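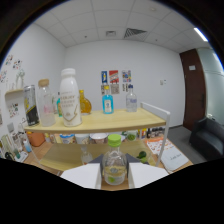 Bottles along the top board, limes and the small bottle on the lower one.

Setting up a two-tier drinks shelf

Posted 4 Jul 2023 by Rizwan Abeysekara
Filed under: Kitchen, Small spaces

A small two-tier shelf takes up less bench than the same bottles standing loose, and it can be carried to the table if it has a handle at the end. I've used one in the flat at Punddale since March. These are the things I'd pass on.

Measure the gap between the boards before you buy anything to go in it. Tall bottles belong on the top board, where there's nothing over them. Small bottles, limes and anything you cut or squeeze can go on the lower one.

Spread the weight. Full glass bottles are heavy, so put the biggest near the middle of the top board and lighter ones towards the ends. Take the tall ones off before you lift the whole unit.

Mix the heights if you like, but don't hide a small bottle behind two large ones. It'll get forgotten and you'll buy another. A little teal bottle is easy to lose behind a big white one.

Keep different colours of glass side by side. Blue next to clear next to amber is quicker to pick from than a row of the same, and you don't need to turn every label to the front.

Light wooden boards mark easily. Wipe drips off straight away with a damp cloth and dry the board after. For sticky rings, use warm water with a drop of dish soap and leave the cloth on the spot for a minute. If the surface goes dull, rub in a little food-grade mineral oil and let it sit overnight with the bottles off.

Limes keep a few days on the shelf. For longer, put them in the fridge in a closed container. Roll them under your palm before cutting to get more juice.

Cups and bowls can stand on the table behind the shelf. Leave enough room to get a hand in without knocking the bottles.

Check the caps once a week. Syrup dries in the thread and glues a screw cap shut. Run it under the hot tap, then wipe the neck before closing it again.

If the unit rocks, loosen all the screws a half turn, stand it on a flat bench, press down and tighten them again in opposite pairs.

Next: Cleaning cloudy tumblers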